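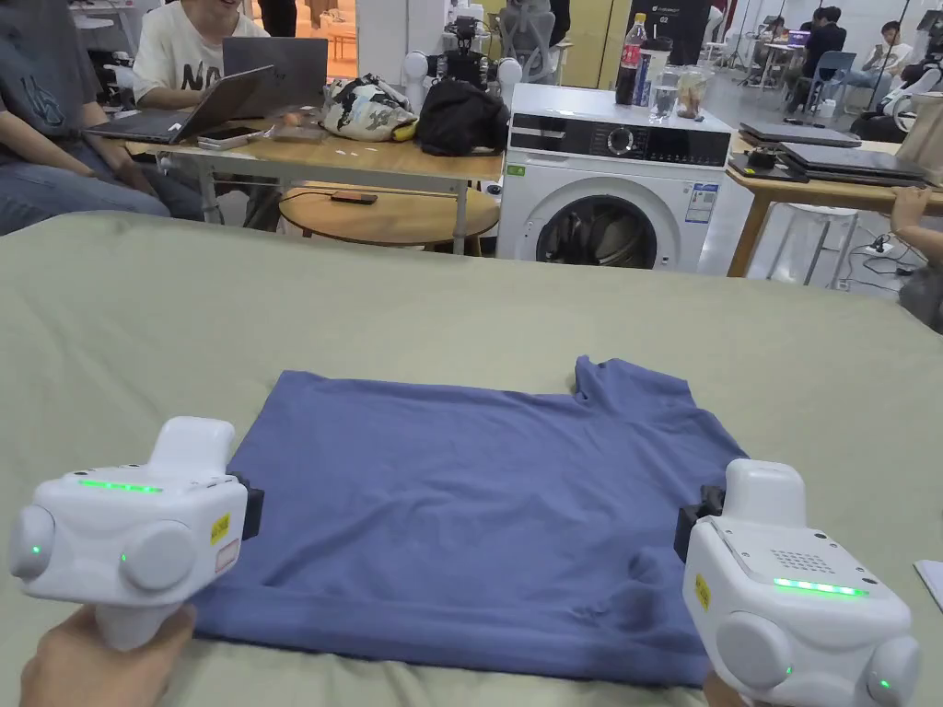 Le pliage d'un tee-shirt commence par la mise à plat, et c'est à ce stade que se fixent la plupart des défauts. Un jersey posé de travers garde son biais jusqu'au dernier rabat. La méthode Clestisow, du nom de l'atelier textile où Neema Lyimo forme le personnel de blanchisserie, impose l'ourlet vers soi et l'encolure à l'opposé. Le tee-shirt bleu étalé sur la nappe vert sauge respecte cette orientation, mais l'épaule droite fronce légèrement là où l'encolure se replie, et des ondulations traversent le tissu. Il faut reprendre à ce point : tirer la manche dans l'axe de la couture d'épaule, puis lisser de l'encolure vers l'ourlet.

La surface de travail compte autant que le geste. Une table nue laisse glisser le coton ; une nappe tendue le retient. Trop épaisse, elle absorbe la pression de la main et les plis remontent. Neema Lyimo recommande un molleton fin de 200 g/m², recouvert d'une toile unie et changé tous les 15 jours en usage intensif.
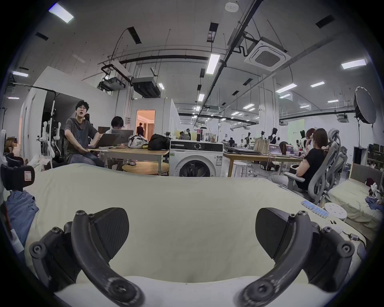

Vient ensuite le rabat latéral. Le bord se ramène au tiers de la largeur, manche repliée sur elle-même, puis l'opération se répète de l'autre côté. Les deux bords doivent rester parallèles ; un écart de 3 mm à l'encolure se voit une fois la pile montée. Le corps se plie enfin en deux ou en trois selon la profondeur de l'étagère.

« On corrige toujours trop tard, observe Neema Lyimo. Quand la pile penche, c'est le premier vêtement qu'il faut rouvrir. » 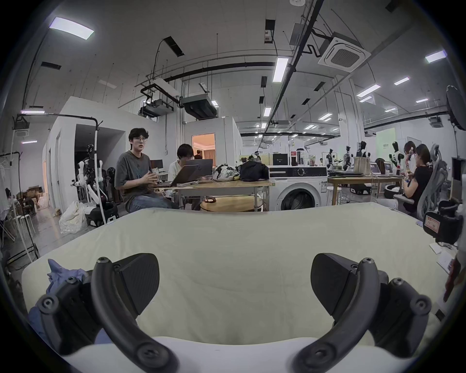 N° 3340

Reste la question de l'attente. Un linge sorti du tambour et laissé en boule marque vite, surtout aux coutures. À l'atelier de Povham, la consigne est d'étendre chaque pièce à plat avant d'en prendre une autre, quitte à différer le pliage. Le gabarit rigide Karpenko accélère la cadence sur les grandes séries de même taille. Pour un lot mélangé, le pliage à la main demeure plus régulier, le gabarit devant être réglé à chaque changement de format.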